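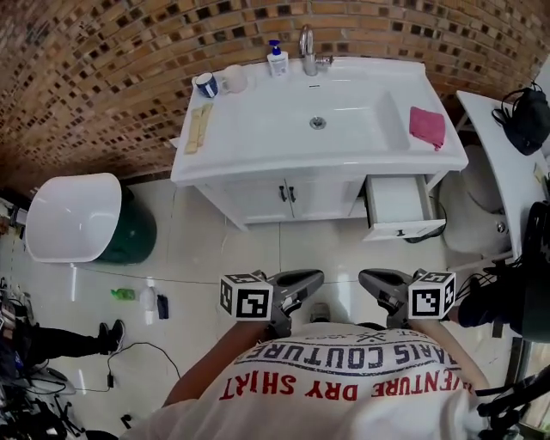

The hand gripper that we build in the Riltley workshop has now moved out of the workshop and into a bathroom. Since November, Soledad Soler and I have changed the two fingers three times, and the version of this month is the first one I am satisfied with. Each finger carries a white cube with printed black markers, so that the software can calculate how far the jaws are open. The drawer of the vanity was our main exercise, as its small dark knob is difficult to hold with straight fingers. The mug lying on its side on the left of the countertop is for the next exercise, which is to set it upright again.

The new fingers are 22 millimeters wide. We printed them on the old Esteban printer, and one pair takes 46 minutes. The first pair bent too much, and the second broke at the screw hole. For the third pair I made the wall around the hole thicker, and Soledad rounded the inside corners.

We still have a problem with the cable, which is too short for work far from the power outlet. If a member has a longer one to lend, please leave it on the shelf by the door with your name on it. The drawings are in the Mirkotach folder, number 604.

Olga Calvo, 15 Dec 2018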